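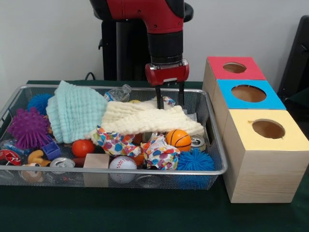 장난감과 생활용품이 함께 담긴 철망 바구니. 민트색과 크림색 거즈 천이 위쪽에 올라와 있다.

철망 바구니 혼합 수납물의 분류와 세척

거실용 바구니에는 천, 고무, 플라스틱이 섞여 쌓이기 쉽다. 재질마다 세척 온도와 건조 시간이 다르므로 한꺼번에 물에 담그지 않는다. 아래 순서는 금속 철망 바구니 한 개 분량을 기준으로 한다.

1. 꺼내는 순서
부피가 큰 천부터 꺼낸다. 거즈는 조직이 성글어 철망 끝이나 돌기에 올이 걸린다. 걸린 상태에서 당기지 말고, 걸린 지점을 손가락으로 누른 채 반대 방향으로 민다. 천 밑에 작은 블록이 끼어 있는 경우가 많으니 바구니 위에서 한 번 턴다. 그다음 물병, 공, 블록 순으로 꺼낸다.

2. 거즈 천
세탁망에 넣어 30도 이하의 물로 단독 세탁한다. 탈수는 700rpm을 넘기지 않는다. 800rpm에서는 주름이 깊게 잡히고 가장자리가 틀어졌다. 섬유유연제는 흡수력을 떨어뜨리므로 생략한다. 요철 가공된 천은 다림질하지 않고 손으로 네 변을 맞춰 편 뒤 그늘에 넌다. 진한 색 자투리 천은 이염 확인 전까지 따로 빤다.

3. 돌기가 있는 고무공
돌기 사이에 보풀과 머리카락이 낀다. 마른 칫솔로 먼저 털고, 중성세제를 푼 미지근한 물에서 돌기 방향을 따라 문지른다. 알코올과 염소계 표백제는 표면을 끈적이게 할 수 있어 쓰지 않는다. 공기 주입구가 있는 제품은 주입구를 위로 두고 씻는다. 물이 들어갔으면 주입구를 아래로 향하게 하여 하룻밤 둔다.

4. 플라스틱 블록
결합부 안쪽은 면봉으로 닦는다. 식기세척기는 변형 우려가 있어 제외한다. 헹군 뒤 오목한 면을 아래로 놓아야 물이 고이지 않는다.

5. 투명 물병
뚜껑을 분리해서 말린다. 마개를 닫은 채 다른 물건 밑에 눕혀 두면 남은 수분이 빠지지 않는다. 다시 마실 용도가 아니면 라벨을 떼고 분리배출한다. 놀이용으로 남길 때는 완전히 마른 것만 바구니에 넣는다.

6. 바구니
용접점과 테두리 안쪽을 마른 천으로 닦고 녹을 확인한다. 녹이 보이면 고운 사포로 갈아낸 다음 건조시킨다. 절단면이 손에 걸리면 테두리에 실리콘 몰딩을 끼운다. Dreltora 몰딩은 가는 철사에 맞고, Erko 제품은 홈이 넓어 굵은 테두리에 쓴다. 필요한 길이는 바구니 둘레에 겹침분 2cm를 더해 계산한다. 작업에 쓴 바구니는 둘레가 764cm가 아닌 mm 단위로 746mm였고, 몰딩은 766mm로 잘랐다.

7. 다시 담기
무거운 것과 단단한 것을 바닥에 둔다. 철망 간격보다 작은 부품은 지퍼백이나 뚜껑 있는 통에 모은다. 천은 접어서 세로로 꽂으면 아래 물건을 덮지 않는다. 높이는 테두리 아래로 맞추고, 넘치는 천은 Flodia 서랍 칸막이처럼 칸이 나뉜 곳으로 옮긴다.

주의: 식탁보 위에서 작업할 때는 바구니를 끌지 말고 들어서 옮긴다. 철망 밑면이 직물에 걸린다.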